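# Chapter 6: Comparing Grippers and Viewpoints

Before you compare two grippers, fix everything else. The arm, the controller and the set of objects must stay the same, or the results will tell you very little. In this chapter we work in simulation, using a ceiling-mounted arm and a table of household items that we call the Korkedwood set.

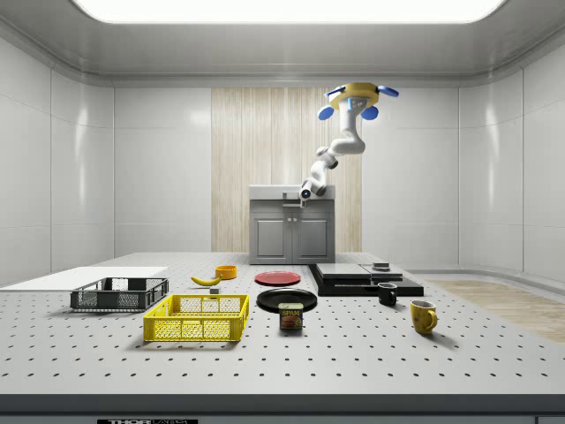

*Figure 6.1. The Korkedwood set laid out on the table, with the arm over the grey cabinet.*

The set mixes easy and awkward shapes. A mug can be held by its rim or its handle, while a plate lying flat gives most two-finger grippers trouble. Bindu Annamalai ran 574 trials with the Stirkamska gripper and logged each failure by object. We return to her log in Section 6.3.

A camera fixed high up shows the layout well, but the arm can hide what it is reaching for.

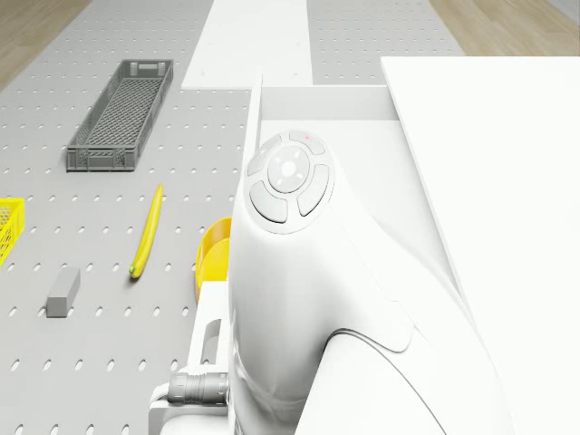 *Figure 6.2. Seen from above, the arm covers part of the yellow bowl.*

Moving the camera closer brings a different problem. A single near object may fill most of the view and leave little of the table to plan with.
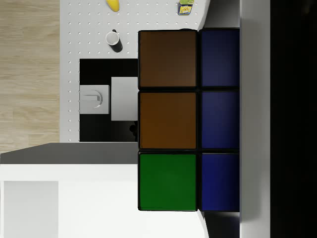
*Figure 6.3. A close view, mostly taken up by the coloured tiles of a large cube.*

The controller matters too. Thirumalai Rai tested the Mandagi controller at 3 speed settings, with a time limit of 90 seconds per trial — enough for a second attempt, though not a third. 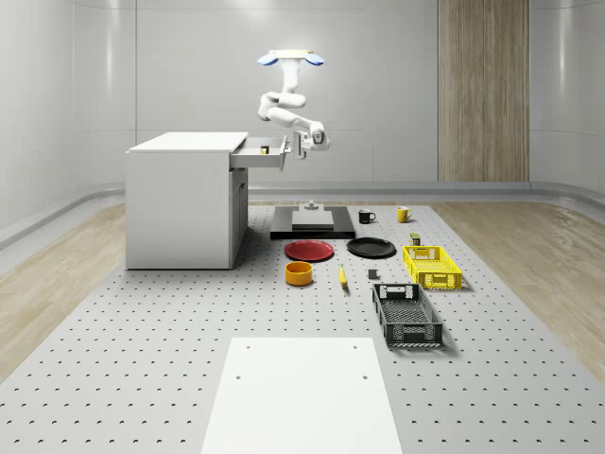 Drawer tasks are a good first test for any controller, as they join two skills: reaching into a confined space and moving along a straight line. The approach direction should be chosen before the speed. With the gripper just to the right of the open drawer and near its height, as it is here, a sideways approach is short, but the fingers must still clear the front rim to get at the small object inside. Exercise 6.1 asks you to plan both this approach and one from directly above, and to say which you would try first.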